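Sturthorpe Supper Swap, minutes of the March meeting

Your minute-taker again, typing with one hand and eating leftover sorbet with the other!

1. Frozen desserts night
We settled on fruit sorbets and a coconut rice pudding pop (my pick, I pushed hard for it). The melon granita stays on the list, but with less sugar this time. I'm testing a batch with 100 grams and will bring it along.

2. Recipe page
The page had 2,233 visits last month, and 776 of those went straight to the peach and basil sorbet, so that one gets moved to the top. I said I'd rewrite the steps, which were a mess (mine, I know).

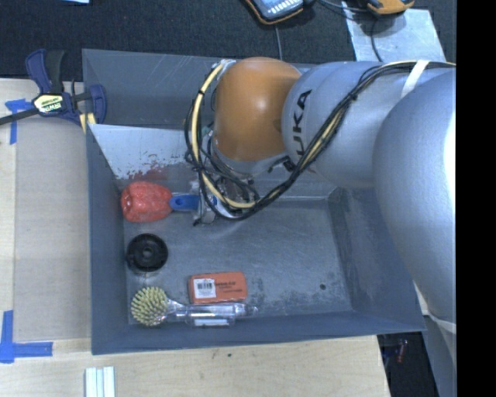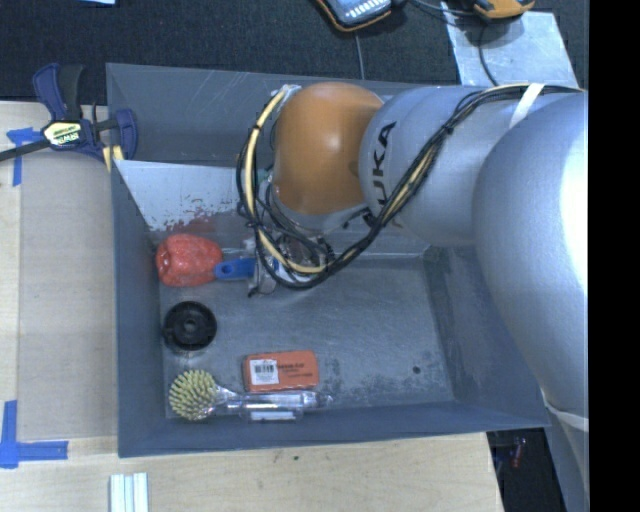 3. Money
We have nearly $586 in the kitty. Agreed to buy two more Torell loaf pans and hold off on the Sitano ice cream maker until we've tried one out. I still want it, for the record!

4. Next meeting
7 p.m. in April, same kitchen. Bring a spoon, your own bowl, and one sauce to share. Somebody please take home the big jar of cherries, it's hogging my freezer shelf.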